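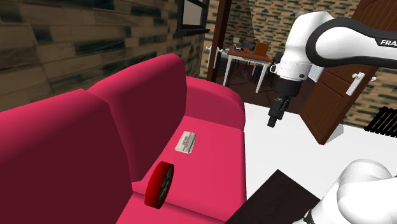 A pink-red sofa with a red tin on the seat.

Block paving and patio tips: what's worth doing and what isn't

Posted 4/11/26

Every spring the same advice goes round about looking after a patio or a drive, and a good deal of it seems to come from people with something to sell. I've kept the same block-paved drive going through a lot of bad winters and I have my doubts.

Vinegar on weeds. It browns the tops and leaves the roots alone, so you're out there again before long. It can also mark limestone and some concrete slabs. An old kitchen knife down the joint after rain does a better job and costs nothing.

Pressure washing. Go easy. Hold the lance low and at an angle, and keep it moving. Point it straight down and you'll blast the sand out of the joints, and then the blocks start to rock. Samer Tannous, who lays patios for a living, reckons a stiff broom and a bucket of warm soapy water would do for most of the ones he gets called out to. I tried it in May and had to agree, though my back didn't.

Sealing. I remain to be convinced. I put Skollumer on one half of the drive and left the other half bare. The sealed half looked smarter for a while and now I can't tell where the line was. If you do seal, wait for a properly dry spell, or you'll trap the damp and get a white bloom under the coating.

Topping up the sand. This one I do believe in. Use kiln-dried sand, on a dry day, and brush it in from 3 or 4 directions until the joints stop taking it. Builder's sand is too coarse and won't go down the gaps. Don't hose it afterwards, whatever it says on the forum.

Oil spots. Cat litter, ground in with your heel and left overnight, lifts a fresh one. Old stains are another matter. Lurdes Teixeira swears by Drorkix and sent me half a bottle — it took the stain from black to brown, and took the colour out of the block as well. Try anything like that on a spare block first.

A sunken block. Lift it with two flat screwdrivers, add a little sharp sand underneath, put it back and tap it level with a rubber mallet. If a whole patch has dropped, look for a leaking drain before you pay anyone to relay it. I was quoted 800 pounds once for a dip that came down to a cracked gully.

Next: gravel, and whether the matting underneath does anything.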